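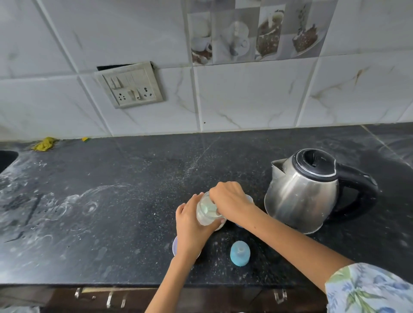 Figura 1. Biberón de plástico transparente sobre una encimera de granito.

Hábitos de lavado y esterilización de biberones en familias con lactantes
Khrystyna Mykhailiuk
Trabajo de la asignatura Salud Comunitaria
Entregado el 20 de junio de 2013

1. Introducción
La leche en polvo no es un producto estéril, y los restos que quedan en la rosca y la tetina favorecen el crecimiento de bacterias. En el centro de salud de Urneck se reparte una hoja con pautas de limpieza, pero no se sabía cuántas familias la seguían en casa. El trabajo intenta responder a esa pregunta en una muestra pequeña.

2. Método
En enero se entregó un cuestionario a 50 familias con hijos menores de un año, en las salas de espera de Urneck y Cevham. Constaba de nueve preguntas cerradas y una abierta. Las respuestas eran anónimas. Dos cuestionarios llegaron incompletos y se descartaron, de modo que se analizaron 48.

3. Resultados
De las 48 familias, 31 desmontan siempre el biberón antes de lavarlo y 17 solo a veces. El cepillo específico lo usan 36. La esterilización da respuestas más repartidas: 22 hierven las piezas, 15 usan un aparato de vapor y 11 no esterilizan.
En la pregunta abierta se repite una duda - cada cuánto hay que cambiar la tetina - que la hoja del centro no resuelve.

4. Discusión
La diferencia entre Urneck y Cevham fue pequeña y con esta muestra no se puede interpretar. Además, las familias contestaban sobre sus propios hábitos, y es probable que algunas marcaran lo que creían correcto.

5. Propuesta
Añadir a la hoja un apartado sobre el cambio de tetinas y otro sobre el secado. Queda pendiente repetir el cuestionario con la versión nueva.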